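Section 4. Running the Kitchen Demonstration on an Open Day

This section is for whoever is standing next to the Custhorpe station when the doors open on Saturday. You don't need to be a programmer, and you don't need to have read Sections 1 through 3 from front to back, though we'd be delighted if you had! What you do need is a little patience, a clear voice, and a look through the steps below before your first visitors come in.

Before the doors open

1. Switch on the display screen first, then the station computer, and wait for the Waleck start page. It can take a couple of minutes, so this is a good time to put out the leaflets.

2. Choose Kitchen from the list of scenes. The simulated countertop loads with the arm in its waiting position.

3. Press Rehearse and let the program run once all the way through with nobody watching but you. Brigitta Mösli, who wrote the demonstration script, always does this twice, and we've come around to her way of thinking.

4. Press Reset. The arm and the food go back to where they started.

Note: The scene holds 72 saved starting layouts. For an open day please stay with the one called Eggplant and Board, as the spoken script in Appendix B was written around it. 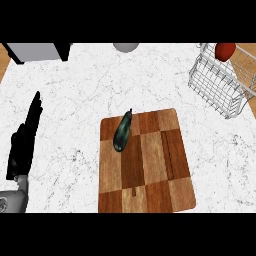 Talking visitors through the first pause

The program stops by itself before the first pick, and it will stay stopped until you press Continue, so take all the time you like here. Visitors nearly always want to know what the arm is going to do next, and it's much more fun to let them guess. Ask them where they would take hold of the eggplant, seeing that it lies diagonally near one corner of the checkerboard board, with the narrow stem end pointing away toward the back of the counter. Children tend to say the stem, cooks tend to say the middle, and both answers lead nicely into why a gripper has to choose its angle before it moves. The black gripper is still well off to the left at this stage, with a good stretch of speckled marble between it and the board, so you can also ask people to trace with a finger (in the air, please, and not on the screen) the path they think it will follow.

5. When the guessing has died down, press Continue.

6. Keep talking while the arm moves, but let the last few seconds go by quietly. People like to watch the fingers close.

7. If the grasp misses, say so cheerfully and press Reset. A missed grasp is a perfectly good thing for visitors to see, and they often ask their best questions afterward.

Caution: Do not press Continue a second time while the arm is moving. The program will skip ahead to the next pause, and you will lose your place in the script.

Caution: Keep the keyboard on the shelf under the table. Small hands find it very quickly.

Between groups

8. Press Reset and check that the layout name in the corner of the start page hasn't changed.

9. Wipe the screen with the dry cloth only. If the picture freezes, close the scene and open it again from the list. Should that not help, fetch Cyrill Grabner from the Bachmann room, and please leave the station switched on so he can read the log.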